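Budgeting for Equipment, Handout 3: The Price on the Quote

Start from the assumption that the quote is wrong. Drisunier will price you a pair of arms and stop there. The grippers, pads, rails, cables and curtain go on somebody's budget, and it will be yours.
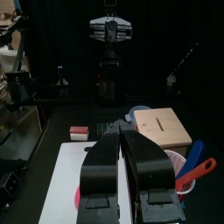 Gripper over a white board, with a sponge and a cup of utensils nearby.

Props are cheap, so people leave them out. Put in a line of 100 dollars and expect to spend it twice. Finger pads are the same story -- ask Petchrat what a replacement set costs before you sign, and get the answer in writing. If the rep says pads "last," ask how many cycles.

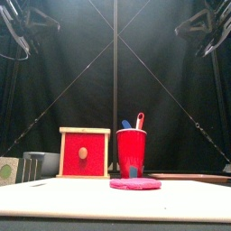

The Moltton plan we read last time set aside 3000 dollars for "setup" and gave no breakdown. I would not approve that. Setup is hours, and the plan lists 186 of them with no wage attached. Multiply it out yourselves, then compare it with the savings on page 3, where the arms seem to run all day with no one near them. I have yet to see that happen.
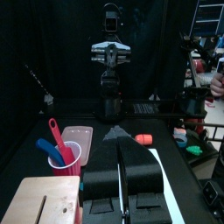 Pevgate, May

For next class: rewrite the Moltton budget with every part on its own line. Count spares. Count floor space, including whatever ends up stacked beside the table. A vendor's payback figure is a sales number until you can rebuild it -- bring your arithmetic.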